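Wed 18 December
By Mitra Ansari

The packing line at Katulton used to need four people on a shift. Since April it has needed one, plus two robot arms. The other three still work there, and management brings this up every time the subject of automation comes up. I think the more useful question is what their days are like now.

I worked that line for three years before I moved to the planning office. You stood at the end of a belt, picked up what came, turned it the right way and put it in a tray. It was dull and it hurt your shoulders. I don't miss it, and I haven't met anyone who does.

What people do miss is the talk. With four of you at one belt you learned the job from whoever stood next to you. You heard which supplier was sending bad parts, and you found out who needed a shift covered. Now the person on the line watches two arms and a screen, and the others are in three different rooms.
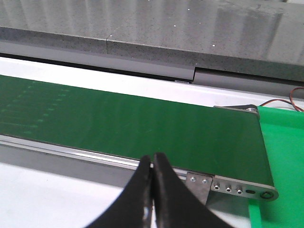
Edivaldo Sampaio told me I was being sentimental, and that the talk on the old line was mostly complaints about the old line. He would take his knees back over the company any day. He also said the new job pays better, and it does, for the one who got it.

I accept that. But a gripper closing at the edge of a belt still depends on somebody who knows what a bad part feels like, and we all learned that with our hands. New hires get a two-day course on the controls. When the arm stops, they can restart it. They can't always say why it stopped - and the people who could are off in returns and labeling.

My proposal is small. Rotate everyone through the line, pay the higher rate for those hours, and let new people pack by hand for their first month. Managers say this would slow output. It probably would, a little. We lost more than 100 hours to stoppages this fall, so I'd like to see the two numbers side by side before anyone tells me it costs too much.

Get our opinion pieces by email every week. You can unsubscribe at any time.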